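Besuchsbericht: Tagesklinik und Früherkennungsambulanz Kodham

Teilnehmende: Märta Granström, Saeed Bakhtiari, Verfasser
Zeitraum: November, ein Besuchstag, 9:00 bis 15:30 Uhr

Anlass

Unser Träger plant für das kommende Haushaltsjahr eine Früherkennungsstelle für psychotische Ersterkrankungen. Die Klinik Kodham betreibt eine solche Ambulanz seit mehreren Jahren in Kombination mit einer Tagesklinik. Gegenstand des Besuchs waren Aufnahmeverfahren, Personalschlüssel, Dokumentation und die Einbindung der Ergotherapie.

Organisation

Die Ambulanz liegt im Erdgeschoss des Altbaus und hat einen eigenen Eingang zur Hofseite. Der Zugang über die Hauptpforte wurde aufgegeben, weil Erstkontakte dort nach Angaben der Leitung häufiger abgebrochen wurden. Die Tagesklinik im ersten Stock verfügt über 25 Plätze. Leiterin der Ambulanz ist Frøydis Strömberg, die Tagesklinik führt Arsen Pavliuk.

Im Vorjahr wurden 205 Erstgespräche geführt. Zwischen Anmeldung und Erstgespräch vergehen im Mittel 11 Tage, Zielwert ist eine Woche. Anmeldungen nimmt die Ambulanz telefonisch, über die Hausarztpraxen und über den schulpsychologischen Dienst Kastport entgegen. Selbstmeldungen sind ohne Überweisung möglich.

Aufnahmeverfahren

Das Erstgespräch dauert 50 Minuten und wird von zwei Fachkräften geführt. Ein strukturiertes Interview folgt erst beim zweiten Termin. Angehörige werden mit schriftlicher Einwilligung einbezogen, bei Minderjährigen regelhaft. Die Verlaufsdokumentation läuft über das System Jedari. Positiv fiel auf, dass Frühwarnzeichen im Wortlaut der Patientinnen und Patienten erfasst werden und im Krisenplan unverändert erscheinen. Eine Schnittstelle zur Medikationsübersicht fehlt, die Daten werden doppelt eingegeben. Frau Granström hat den Zeitaufwand dafür erfragt, belastbare Werte liegen nicht vor.

Ergotherapie und Alltagstraining

Itzel Ledesma stellte das Programm der Tagesklinik vor. Es umfasst Kochen, Wäschepflege, Wegetraining und eine Schreibgruppe. Die Einheiten sind auf 40 Minuten begrenzt, die Gruppengröße auf sechs Personen. Der Schwerpunkt liegt auf Handlungsplanung und Konzentration bei Negativsymptomatik. Die Zielvereinbarung wird alle zwei Wochen überprüft.

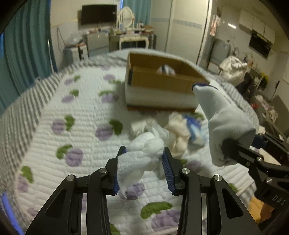
Räume und Ausstattung

Die Nutzfläche beider Einheiten beträgt rund 600 Quadratmeter. Die Gesprächsräume haben jeweils zwei Türen. Der Rückzugsraum ist unverschlossen und von innen frei verlassbar. Der Schallschutz zum Flur ist unzureichend, Gespräche waren im Wartebereich teilweise verständlich. Eine Nachrüstung ist beantragt.

Nachsorge

Nach der Entlassung bestehen feste Termine über zwölf Monate. Für betreutes Wohnen kooperiert die Klinik mit dem Haus Myklebust. Die Wartezeit dort ist länger als die übliche Behandlungsdauer in der Tagesklinik, was Herr Pavliuk als größten Engpass bezeichnete.

Offene Punkte

Vergütung der Angehörigengespräche: Unterlagen von Frau Strömberg zugesagt.
Vertretungsregelung bei Doppelbesetzung im Erstgespräch: nicht geklärt.
Formular Krisenplan: Muster liegt vor, Prüfung durch Herrn Bakhtiari.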